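Home | Notebook | Projects | People | Log in

Notebook: seating, small room

Picking up from Jade's page. She wants the chairs sorted into keep, repair and get rid of before the new ones are ordered, and she thinks one afternoon will do it. I doubt it. Last July we had the same plan and ended up with the same chairs in a different corner.

Otis says the Fovport stools are the answer. Otis has sat on one for the length of a sales visit. The leaflet gives a life of 1,000 hours for the seat foam, which means nothing to me without knowing who was sitting on it and how. The Ranjbar leaflet says 2,000 and explains it even less. I'm not writing either number into the order form as if we had checked it.

So, what we have now. The plain black chair with the padded vinyl seat is the one I would keep. Vinyl wipes down, the legs are metal tube, and there are no moving parts to argue about. Golnar finds it hard on the back after an hour. Fair, but she says that about every chair in the building except her own.

The ones with casters are another matter. Parisa wants to fit new casters and call it done. Casters were replaced on two of them before, and the complaint afterward was still that they lean. A lean comes from the column or the seat plate as far as I'm concerned, and nothing we buy for the feet will cure it.

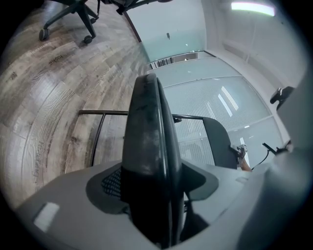
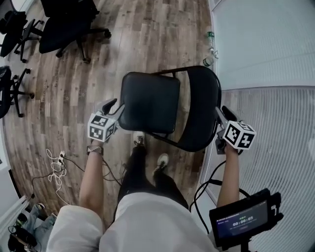

Back room, Birnow building — February 28, 2023

The black chair with the vinyl seat stays on the plank floor near the white wall. I'd like it a bit farther out, so the curved back isn't so near the ribbed surface, but that can wait until the floor is sorted.

The floor bothers me more than the seating. White cables in a tangle by the power strip, a bag, a pair of jeans. Whoever wants chairs moved in and out of there should deal with the cables first. I have asked for a longer strip fixed to the wall and been told it's on the list. Which list?

On the caster chairs: work on them base up, with the casters in the air. Spin each one by hand, then push it sideways and feel for play in the socket. Minoru's method of rolling the chair across the room and listening tells you about the floor.

Still to do:
- ask Zarico if they sell the column alone, or only the whole base
- tighten the back fittings before anyone decides a backrest is finished
- get Golnar and Otis to try the same chair for a full morning, separately, and write down what they think before they talk to each other
- leave the order open until then

Jade has penciled in six new chairs. I'd start with one and see if we still like it after 8 weeks.

2 comments | 0 shares

Recent entries
Glue test, second round
Door closer, back room
Where the good clamps went
Bench lamp wiring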